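4.3 片付け動作の収集(水切りかご→コンテナ)

この節では、Clitisで学習用の動作例を集める手順を扱います。枚数さえ稼げばあとはモデルが何とかする、という説明を本書の旧版は載せていましたが、著者はあまり信じていません。Nullholmでの最初の収集では807件を記録し、学習に回せたのは200件余りでした。残りは開始位置の記録漏れと、操作者ごとの癖の混在です。

準備

1. 水切りかごとコンテナを並べて机に置きます。
2. コンテナの底にタオルを敷きます。
3. 収集ソフトLunuvowを起動し、課題名と操作者名を入力します。操作者名の省略は可能ですが、省略しないでください。
4. アームを開始姿勢に戻し、ケーブルが可動範囲で引っ張られないことを確かめます。

注意:アームの動作中はコンテナに手を入れないこと。ソフト上の一時停止は非常停止の代わりになりません。

記録

5. 「記録開始」を押し、2秒待ってから動かします。
6. 皿の縁をグリッパーでつかみ、かごから垂直に持ち上げます。
7. コンテナの上まで運び、下の縁がタオルに近づいたところで速度を落とします。

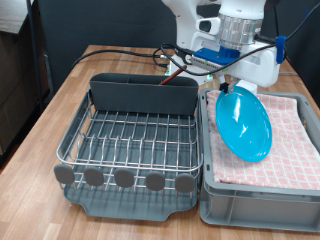

8. 皿がタオルに触れてからグリッパーを開きます。高い位置で放した例は、皿が無事でも「失敗」にします。
9. アームを上げ、「記録終了」を押します。
10. 成否を付けます。迷った場合は「保留」を選びます。

注記:Lunuvowの自動判定は既定で有効ですが、グリッパーが開いたことしか見ていないようです。途中で皿を落としても「成功」が付きます。無効にして、人が付けてください。

件数の目安

配布資料には「100件で十分」とあります。どの条件で十分なのかは書かれていません。皿の向きと置き場所を毎回変えた100件と、同じ動作を繰り返した100件とでは中身が違います。少なくとも次の条件は変えてください。

・皿の色と大きさ
・かごの中での皿の位置
・コンテナとかごの間隔
・操作者

失敗例は消さずに残します。Zihan Fuの手順書では失敗例を別フォルダーに移すことになっていますが、移した後に元の番号が追えなくなるため、本書では成否の欄だけで区別します。

注意:検証用の例は収集前に条件を決め、学習用とは別に記録します。集めた後で出来のよいものを検証に回すと、成功率はいくらでも上がります。Samuelの評価表にある数値も、分け方が確認できるまでは参考程度に見てください。

学習の実行手順は4.4節にあります。

お問い合わせ:Clitisサポート窓口 | © 2018 Nullholm | ページの先頭へ戻る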